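## 3 钓鱼邮件上报行为的现场研究

### 3.1 研究对象与设置

本节报告在 Garov 公司进行的一项现场研究。该公司从事仓储与配送业务,员工分布在总部办公室和两处库房,所有人使用同一套邮件系统。研究开始前,员工若怀疑某封邮件有问题,须将其作为附件转发到信息安全组的公共邮箱,并在正文中写明收到时间和发件地址。信息安全组由 Rimantas Dzene 负责,他在访谈中承认,这一流程自邮件系统迁移之后再未修订过,部分新入职的员工并不知道该邮箱的存在。

我们邀请了 400 名员工参加研究,按部门分层后随机分为两组,每组 200 人。对照组沿用原有的转发流程。实验组的邮件客户端中增加了一个上报按钮,点击后邮件连同完整信头自动送入 Menow 工单系统,员工不需要填写任何内容。两组在研究开始前接受了同样的培训,时长三十分钟,由 Lindalva Barros 讲授,讲义内容包括域名核对、附件类型和付款请求的二次确认。

模拟邮件共四类:快递通知、密码到期提醒、供应商付款变更、内部人事通知。每名参与者在研究期内每类各收到一封,发送顺序随机,且避开月末结账的几天。邮件模板由 Canan Kocabaş 编写,并由两名不参与后续分析的同事独立评定难度。评定不一致的模板重新修改,直到两人给出相同等级为止。

### 3.2 测量指标

以往的模拟演练多以点击率作为主要指标。我们认为点击率对模板难度过于敏感,不同批次之间难以比较,因此本研究同时记录三个量:点击率、上报率,以及首次上报时间。首次上报时间定义为某一批邮件送达后,到信息安全组收到该批第一份有效上报之间的间隔。对防守一方而言,第一份上报到达之后即可在网关处撤回同批邮件,其后的上报对处置速度影响较小。

有效上报须满足两个条件:上报内容包含可识别的原始邮件;上报发生在参与者提交任何凭据之前。先提交凭据、后上报的情形单独编码为“补救上报”,不计入上报率,但在讨论部分另作分析。误报,即把正常邮件当作可疑邮件上报,也一并记录,用于估算信息安全组的额外工作量。

### 3.3 结果

实验组的上报率在四类邮件中均高于对照组,差距最大的是快递通知,最小的是供应商付款变更。后者的收件人中财务人员比例较高,这部分员工在两组中都表现得较为谨慎,按钮带来的增益有限。两组的点击率没有显著差异,这与我们的预期一致:按钮改变的是上报的成本,对辨认邮件真伪没有直接帮助。

首次上报时间的变化更为明显。对照组中有数个批次直到次日上午才收到第一份有效上报,实验组没有出现这种情况。库房员工的改善幅度大于办公室员工。Qusai Chamoun 在库房进行的访谈显示,这些员工多在换班间隙用共用终端查看邮件,转发附件的步骤在共用终端上尤其繁琐,有受访者说自己曾经“打算回头再报,后来就忘了”。

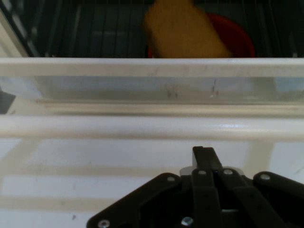

**图 1**

上报量增加之后,误报是否会使信息安全组不堪重负?误报数量确实上升,但由于 Menow 会把同一发件人、同一主题的上报合并为一张工单,研究期内需要人工处理的工单总计 704 张,值班人员在正常工作时间内全部处理完毕,没有增加人手。

误报主要集中在两个来源。其一是人力资源部门委托外部平台发送的问卷,发件域名与公司域名不同,正文又要求登录,符合培训讲义中列出的多项可疑特征。其二是 Arruda 发来的电子发票,其附件采用加密压缩格式。我们把这两项发现反馈给了相关部门。问卷随后改由公司域名发出,发票的问题在研究结束时尚未解决。

### 3.4 补救上报

补救上报在两组中都有出现,实验组更多。编码工作由 Benedito Medeiros 和 Canan Kocabaş 分别完成,分歧经讨论后解决。从时间上看,实验组的补救上报大多发生在提交凭据后的几分钟之内,对照组则分散得多。一种可能的解释是,员工在提交之后很快产生怀疑,而转发流程要求说明经过,使一部分人不愿意留下书面记录。访谈中有三名对照组员工提到担心被追究,实验组中只有一人提到。样本很小,我们不对此作进一步推断。

需要指出的是,补救上报对处置同样有价值。信息安全组可以据此立即重置密码并注销会话,其效果取决于上报的早晚。仅以“提交前上报”衡量员工表现的演练方案会把这部分行为记为失败,长期来看可能抑制上报。我们建议在演练报告中将其单独列出,并且不与个人绩效挂钩。

### 3.5 局限

研究只在一家公司进行,其邮件系统和人员构成未必具有代表性。我们曾计划在 Hurcombe 的客服中心重复同样的设计,预定样本为 300 人,但对方在十一月更换了邮件服务商,按钮无法按原方案部署,该部分数据未纳入本文。此外,按钮本身在上线初期可能带来新鲜感,研究期较短,无法判断上报率是否会随时间回落。

模拟邮件与真实攻击之间也存在差别。出于伦理考虑,我们没有使用涉及薪酬削减、裁员或家人健康的内容,而这类主题在真实攻击中并不少见。实验组在面对此类邮件时是否仍能保持较高的上报率,本研究的数据无法回答。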